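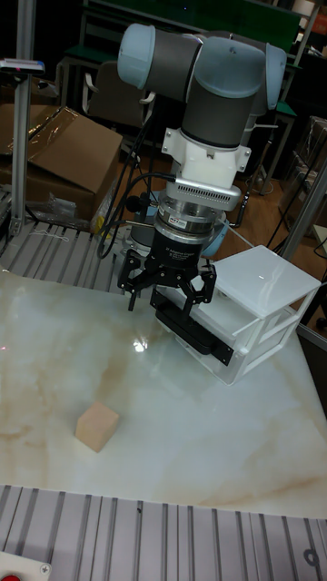 Progress report to the Arrieta Fund
Tenant Repair and Advice Project, Drivham
Prepared by Wing-sze Kwan, project lead
2026-02-09

This report covers the second half of the grant year. It follows the headings in the grant letter, with one change. We have put casework and home visits together, as most households that came to us for advice also had a visit and the numbers were hard to split.

Casework and home visits

We opened 306 cases in the period. Damp and mold made up the largest share, followed by heating faults and disputes over deposits. Cases are taking longer to close than they did last winter. The main cause is the wait for landlords to reply to the first letter. The city code office also has fewer inspectors than it did, and tenants who used to get an inspection date within days are now being put on a list.

At each home visit the adviser takes moisture readings in the worst room and one other room, checks the windows and vents, and leaves a written note of what was found. The tenant keeps one copy. We changed the form in the fall so that readings go in a table on the first page. Landlords' agents were missing them when they were on the back, and we had several letters saying no evidence had been supplied when it had.

Repairs fund

The fund pays for small repairs where a landlord has refused in writing and the tenant is at risk of harm. We paid for 20 repairs. Most were door locks, bathroom fans and broken window catches. Three were larger jobs on heating controls and took up more of the budget than planned. We recovered the cost from the landlord in one of those three. The other two are still being argued over and we do not expect to see that money before the end of the grant year.

Our contractor for this work is Indeck. Their prices have held since the start of the grant. Response times slipped over the holidays, when one of their crews was short. We raised this with them and they now send us a list of open jobs every week. 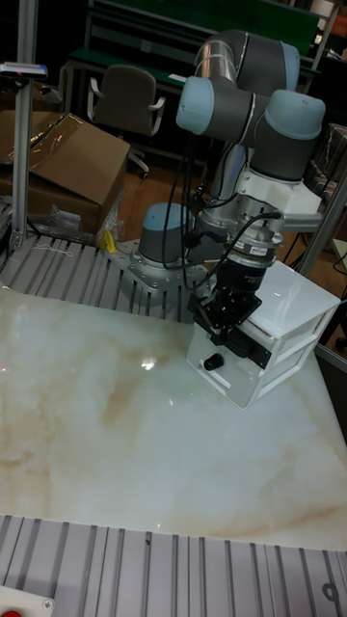 We also looked at whether to buy fans in bulk. Indeck can store them at no charge, and the saving per unit is small but real. The drawback is that the older buildings on the east side need a different duct size, and we would end up with stock we could not use. For now we will keep ordering as needed.

Training

Five people finished the housing adviser course. Four are now taking cases under supervision. The fifth has moved out of the area. The course was shortened by one session after feedback that the part on lease law repeated itself. The time saved went to practice interviews, which people rated higher than anything else on the course.

We had planned a session in Spanish and did not run it. The trainer we had lined up took a full-time job and we were slow to look for another. This is the one training target we have missed, and we have moved it to April.

Case records

The move to the Nultex case system was finished later than promised. Old files came across without their attachments, and staff spent many hours adding letters and photographs by hand. That work is done for all open cases. Closed cases from before the grant will stay on the old drive, which is backed up and can be searched by name only.

Reports are easier to run now. We can give you case types by zip code if that would be useful for your own planning.

Budget

Spending is slightly under budget overall. Salaries are on target. Travel is under, as advisers have been grouping visits by neighborhood. The repairs fund is over for the reason given above. We ask for your agreement to move the unspent travel money into the repairs fund. No increase in the total grant is requested.

Staffing

The part-time intake post was vacant for most of the fall and has now been filled. Phone hours are back to what they were, and the answering machine is cleared each morning.

Next period

We will run the Spanish session, close out the two disputed heating jobs if we can, and start follow-up calls to tenants whose cases ended in the fall. A draft of the call script is ready and we would welcome comments on it.

Recent items
Drivham tenant project: first-half report
Heating complaints: what to put in your letter
Moisture reading form, revised version
Adviser course: dates and how to apply
Arrieta Fund small grants, questions and contacts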